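Ticket 204 — Planning a second arm: which gripper, how many, and can I please stop changing the quote
Opened by: Ramiro Ortuño
Queue: Purchasing support, Iscombe site
Status: Open (waiting on supplier)

Opening note

Hello all. I'm putting everything in one ticket because the email thread has split into so many bits that I answered the same question twice last week and gave two different answers. Sorry to whoever got the wrong one.

The short version is that we want a second arm for the table work at Iscombe, we have money set aside that has to be committed by October, and I can't get the supplier's quote to match what we need. The quote from Benítez has the arm on it, the controller, a gripper, a mounting plate and a line called "accessories" with a price next to it and nothing else. I've asked twice what's in accessories. I'm asking again.

The other half of the problem is mine. I wrote the first requirements sheet back when we were only planning on boxes, so it says "rigid cuboid items, flat sided", and that's what they quoted for. We've moved on a fair way from boxes! Everything we've been running in simulation lately is household stuff, and a lot of it is round, and the standard fingers on the quote were picked from a sheet that doesn't mention round things at all.

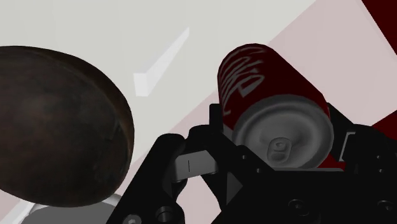 So the first thing I've done is rewrite the sheet. New version is in the shared folder under Hinen (that's the project name, for anyone in accounts who's been wondering why it keeps turning up on requests). It now asks for a jaw opening that takes a standard drinks can across the body, with some room either side, and for finger pads we can swap without sending the whole gripper back. I've also asked for the weight limit with the gripper fitted. The number on the front of a brochure is always for the bare arm, and we got caught by that before.

Update 1

Benítez replied. The accessories line is a cable set, an emergency stop and "installation consumables". Cable set, fine. We already own an emergency stop for the second station, it's in the cupboard, so that can come off. I've asked what the consumables are and whether we can have them priced one by one.

They also offered a wider gripper as an option for an extra 600. I'm inclined to say yes but I want to see the closing range first — a wide jaw that won't close down on something narrow is no good to us either, and I'd sooner find that out from a drawing than from a delivery.

Accounts asked me whether the simulation work could just carry on by itself and save us the purchase. Fair question, and I don't mind answering it. Simulation is where we try the layouts and throw most of them away, and it costs us very little to be wrong in there. It can't tell me how long a set of pads lasts or what a service visit costs, though, and those are the numbers I've got no real figures for. The plan was always to do both.

Update 2

Spent the afternoon on the floor plan. This part is for facilities, please shout if any of it looks daft.

We have two possible spots. One is the corner by the window, the other is against the long wall where the shelving used to be. The corner has better power and the wall has better access. I'd been going back and forth, and then I noticed I was drawing the arm as if it stood on the same table as the things it picks up, when we haven't been laying it out that way at all.
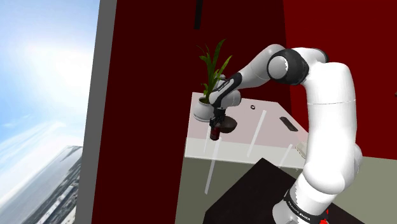 What I need from facilities is a yes or no on two separate surfaces, one to carry the arm and one for the work, and how far apart they're allowed to be before we block the walkway. I had only budgeted for one bench, so that's a second bench to find. In the simulated room the Franka arm rises by a black tabletop and reaches over to a separate white table, where it's holding a small dark red bottle just above the top, and that's the arrangement I'd like to copy as closely as the real room lets us. The legs on the white one are very thin and I don't trust thin legs in real life, so please quote me for something sturdier. The bench under the arm needs to be heavy or bolted down, and I've put bolted down on the sheet.

Bench prices so far: one from our usual place, one from Ramico. Ramico is cheaper but delivery is 3 weeks and they won't hold the price past the end of the month. I've asked them to hold it anyway. You never know.

Update 3

Right, the closing range came through and the wider gripper does close fully, so I've accepted the option. Emergency stop is off the quote. Consumables turned out to be bolts, cable ties and a tube of something, and I've had those taken off as well because we've got drawers full.

One new problem. The revised quote has the wider gripper on it AND the original one. I've written back to ask whether that's a mistake or whether the original comes with the arm whatever we do. If it does come with it I'd quite like to keep it as a spare, but I'm not paying for it as a separate line.

Still open, with who I'm waiting on:

Benítez — duplicate gripper line, and a price for spare pads (I've asked for 2 sets)
Benítez — weight limit with the wide gripper fitted, they sent the bare arm figure again
Facilities — two benches, corner or wall, walkway distance
Ramico — holding the bench price
Accounts — can the second bench come out of the same pot as the arm, or does it need its own request?
Me — training days, which I forgot to put on the sheet in both versions

Please reply on here and not by email if you can bear it. I'll send the sheet round again once the weight figure is in, and I won't ask for a signature on anything before then.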